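Why Do We Use Different Materials in the Kitchen?

A Holteo Museum learning page for readers aged 9 and up

Almost every object in a kitchen was made from a material that somebody chose. A pot is usually metal. A picnic cup is often plastic. A box or a spoon may be wood. Toy kitchens and play sets use many of the same materials, and they are a good place to begin learning about them.

This page explains what metal, plastic and wood are like, and why each one suits certain jobs.

What is a material?

A material is the stuff that a thing is made of. Every material has properties. A property is something you can find out about a material by looking, touching or testing. Shiny, bendy, hard, smooth and see-through are all words for properties.

Metal: strong and shiny

Many cooking pots are made of stainless steel. Steel is mostly iron, with a small amount of carbon in it. To make stainless steel, another metal called chromium is added. The chromium forms a very thin layer on the surface. This layer protects the iron below from rust, so a pot can be washed again and again.

A polished steel pot works a little like a mirror. Light bounces off its smooth surface. The side of the pot is curved, so the reflections are bent out of shape. Straight things look wavy and wide things may look narrow. Some pots also have a rolled rim, where the metal at the top has been turned over. A rolled rim has no sharp edge and makes the pot stiffer. 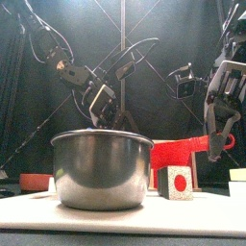
Metal is also a good conductor of heat. A conductor is a material that lets heat travel through it easily. When a pot stands on a hot stove, heat moves through the base and into the food. Heat moves up the sides as well, and for this reason a pot on a stove should be touched only by an adult with oven mitts.

Stainless steel begins to melt at temperatures near 1,400 degrees Celsius. A kitchen stove cannot make a pot that hot when there is soup inside.

Plastic: light and colorful

Most plastic is made from oil or natural gas. It is melted and pushed into a mold, which is a hollow shape. When the plastic cools, it keeps the shape of the mold. One mold can be used many times. At the Petkov workshop, which makes cups for our play kitchens, a single mold produces 800 cups before it is cleaned and checked.

Color can be mixed into plastic before it is shaped. The color then goes all the way through, and it does not peel off as paint can.

Look closely at a plastic cup and you may find ribs. Ribs are raised lines on the outside. They help your fingers grip the cup, and they make thin plastic stiffer. You can try this with a sheet of paper. A flat sheet flops over when you hold it by one end. Fold it back and forth like a fan and it will stay up.

A cup does not have to hold a drink – it can also hold spoons and other utensils. Long handles stick out at the top, so each one is easy to find. A tray under the cup helps to keep things together, and a raised lip around the edge of the tray stops small items from rolling away.
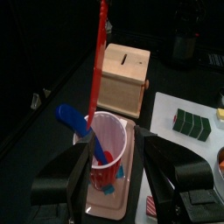
A ribbed cup with utensils on a pale pink tray. Behind it is a wooden box with a slot in the top.

Wood: warm to the touch

Wood comes from the trunks and branches of trees. It can be sawed, drilled and sanded. A box maker can cut a slot in a lid, drill a round hole or fix a small knob to the side.

Wood is an insulator. An insulator is a material that heat cannot travel through easily. A wooden spoon can stir hot soup and its handle will stay cool for a long time. Wood that has no paint or varnish soaks up water, so it should be wiped and dried soon after it is washed.

Try it yourself: the material hunt

You will need a sheet of paper, a pencil and an adult to help you in the kitchen.

1. Draw three columns. Label them Metal, Plastic and Wood.
2. Choose 9 objects that are safe to touch. Do not choose knives or anything near the stove.
3. Write each object in the correct column. Some objects have two materials – write these in both.
4. Beside each object, write one property that helps it do its job.

Words to know

Conductor: a material that heat travels through easily.
Insulator: a material that slows heat down.
Mold: a hollow shape used to form plastic and other materials.
Property: something that tells us what a material is like.

Schools may borrow the Hiseck materials box from the museum's education desk. Please quote box number 697 when making a request.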